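Embalaje y almacenamiento de objetos planos en un taller compartido
Informe de proyecto, segundo semestre. Grupo Jitaru

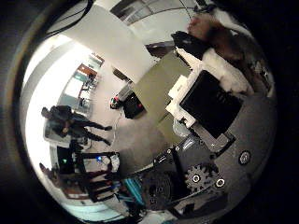 El proyecto empezó con un problema de espacio. En el taller de Eltness se acumulan piezas planas y frágiles que pasan de un grupo a otro, y muchas acababan rayadas o con las esquinas golpeadas. Nos propusimos ordenar el material y probar una forma sencilla de protegerlo. El acolchado blanco, de espuma o tela según la pieza, es el que más usamos: rodea el objeto cuadrado negro por la parte superior y por el lado izquierdo, y deja la cara a la vista. La mesa grande gris oliva sirvió de zona de trabajo, y los estuches, como el negro con ribete rojo, se dejaron en el suelo junto a ella.

1. Material de partida
Se hizo un inventario de 213 objetos. De ellos, 43 se clasificaron como planos y delicados, y son los únicos que trata este informe. El resto se devolvió a los armarios sin cambios.

2. Método
Se compararon 3 tipos de protección: acolchado blanco, cartón doblado y bolsa de tela. Cada pieza se envolvió, se guardó durante unas semanas y se revisó al sacarla. Los traslados se hicieron a mano entre el taller y el almacén de Brandesbridge - un trayecto corto, pero con escaleras.

3. Resultados
El acolchado dio el mejor resultado en las esquinas. El cartón protegía bien las caras, aunque ocupaba más y se deformaba al apilarlo. La bolsa de tela resultó cómoda para el transporte y poco útil para el almacenamiento. Las etiquetas pequeñas se despegaban con facilidad y hubo que repetir bastantes en diciembre.

4. Problemas pendientes
La mesa se llenaba enseguida y parte del material terminaba en el suelo, cerca de los cables. Tampoco se resolvió dónde guardar las piezas que no caben en las cajas Jakanstead, que son demasiado estrechas. Para el próximo curso proponemos una estantería vertical con separadores y una hoja de préstamo junto a la puerta.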